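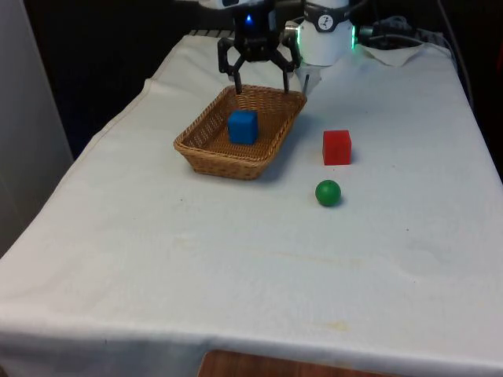
Reviews > Robot Learning > Demo Recording > Gondis

Gondis review: recording demonstrations without hating your afternoon

by Salamatu Sowah, 5 August 2022

I have been teaching pick-and-place to an arm since January, and for most of that time my recording setup was a pile of scripts and a keyboard shortcut I kept hitting by accident. Gondis replaced the lot. It's a recorder for teleoperated demos: it saves the camera view, the joint positions and the gripper opening against one clock, and it gives you a foot pedal to start and stop each episode. The pedal! I would have bought it for the pedal.

My test task was plain tabletop stuff, blocks and a ball going in and out of a wicker basket on a white cloth. Baskets are a good workout because the rim gets in the way of the fingers, so you end up with lots of slow, fussy approaches, and those are the parts my old scripts recorded badly. With Gondis I did 50 episodes in one sitting and threw out 4, all of them my own clumsy driving.

The review screen is where it really wins me over. You scrub through an episode, trim the dead time at the front, tag it (I use "clean," "regrasp" and "bump") and move on. Tagging takes almost 3 seconds an episode once your fingers know the keys. Kofi Akpalu, who trains on what I record, says he can finally filter out the regrasps without watching everything twice.

Gripes: the layout prompt, which tells you where to put things before the next episode, repeats itself too much. I turned it off after 20 episodes and just shuffled the objects by hand, which gave me better variety anyway. Export to Clusten works fine, export to Bonsu dropped my tags until I updated. And the pedal cable is short, so plan where your chair goes.

If you're still on the Oren recorder and only need joint logs, stay put. If you want camera data that lines up, get this one. I'm starting on drawers next and I can't wait.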